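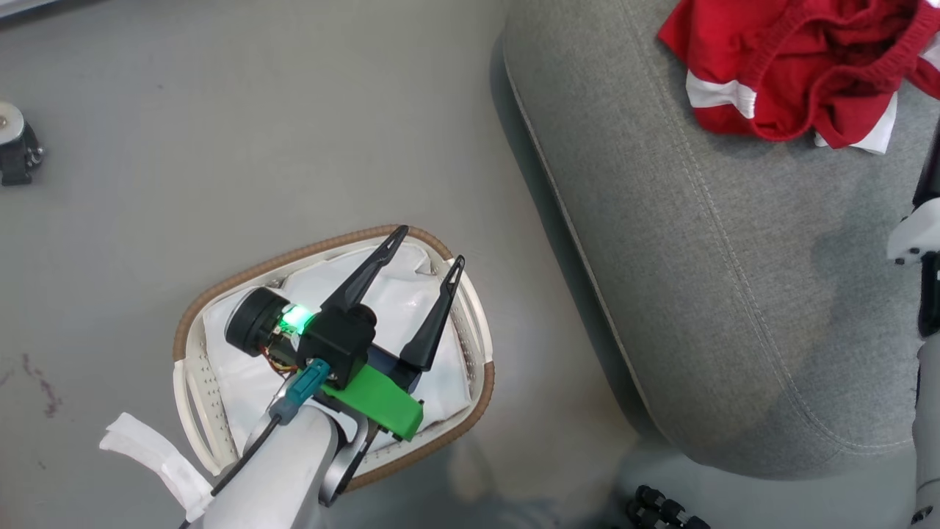
The Clemo oval laundry basket with the white liner, parked on the floor.

I've had this basket since June and I keep getting asked about it by people who come over, so okay, let's do the laundry basket review. It's the oval one from Clemo, white plastic with rows of little holes along the sides, a brown woven rim around the top, and a cloth liner inside. I paid $60 for it, which made my neighbor Yvonne Rudd laugh out loud in my driveway. Her last basket came from a yard sale and she's had it forever.

So what do you get for your sixty bucks? Mostly, looks. I've owned the plain all-plastic kind my whole adult life and they always looked like something I forgot to put away. This one can sit out next to the furniture all evening while I fold and I don't feel like I have to hide it when the doorbell rings. The rim does most of that work, I think. Against a gray floor and light gray upholstery that bit of brown warms things right up, and I like the oval a lot more than I expected to. It goes through doorways without me having to turn sideways, and it sits on my hip like it was made for it!

The liner is where I go back and forth. What I love: nothing snags. I have one knit top that used to catch on every basket I put it in (there's a pull near the hem that I blame entirely on the old one) and it hasn't caught once in this. Small things don't poke out through the holes either, and when the liner gets grubby you take it out and throw it in with the sheets. Mine has been washed a bunch of times and the seams are holding up fine.

What I don't love is getting it to stay put. There are no ties, no elastic, no snaps, nothing. You just drape it in there and hope. If you dump a load in quickly it bunches up at the bottom, and then one end comes creeping over the side and trails on the floor, and on a bad day you step on it. I tried two big binder clips, and they do hold, but they look awful on that rim. My brother-in-law Lionel Clegg says to sew a strip of elastic around the top, and he's right, and I still haven't done it. For this price I shouldn't have to! Clemo, if you're reading, please, some elastic.

I wrote to them about it, by the way. A very nice man named Gaëtan Aubert answered the next morning and told me the liner is meant to be "easy to lift out." Well, yes. It sure is. He did offer me a spare for free and it showed up within the week, so full marks for service.
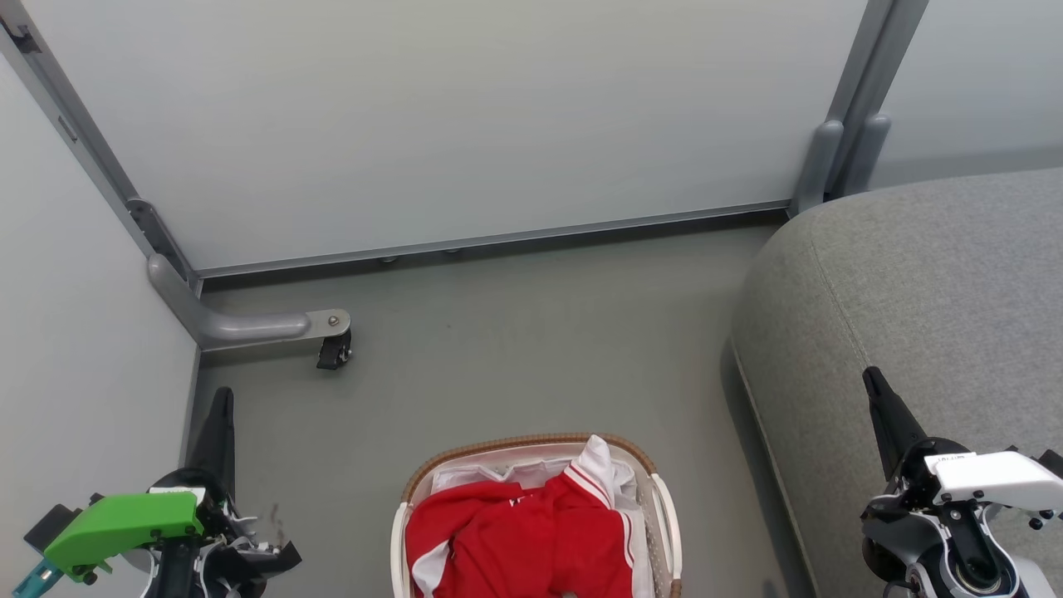
Now, how much does it hold? For me, one decent mixed load of T-shirts, shorts and socks, with room to carry it without my chin on top of the pile. If you squash things down you can get more in, but then I find the sides flex when I pick it up by the rim. It's never cracked or anything, it just feels a little bendy. Bath towels are another story. Two big ones and you're pretty much full, so I still use my ugly old basket on towel day. A family with kids in sports is going to want the bigger size or a second one.

It doesn't have handles, at least not proper cut-out ones on mine, so you grab it under the rim. That's comfortable enough for a trip down the hall. With wet jeans in it, going up a flight of stairs, I was ready to put it down by the top.

On smooth floors it slides nicely if you nudge it with your foot, which is how I move it from one end of the couch to the other while I sort. I haven't noticed any scratches. I don't know how it would do on carpet, I don't have any.

As for cleaning, the plastic wipes off with a damp cloth and the holes collect a bit of lint that I get out with an old toothbrush. The woven part is fussier. Dust settles into it and I wouldn't want to soak it, so I run the vacuum brush around it when I remember to — meaning not very often. One tip: don't leave a damp swimsuit hanging over the edge overnight. Mine dried with a faint mark on the rim that took some rubbing to get out.

I did look at the Dunonley one before buying, the tall narrow hamper with a lid. It's cheaper, and if you mostly need somewhere for dirty clothes to wait, I'd say get that. But I wanted something low and open that I could fold out of, and reaching down into a tall hamper for the last sock does my back no favors.

Would I buy it again? Yes, on sale. I've seen it drop a few dollars since I got mine, and at that price I'd have two, one for lights and one for everything red (ask me about the pink pillowcases sometime). Four stars, and it gets the fifth when the liner stays where I put it.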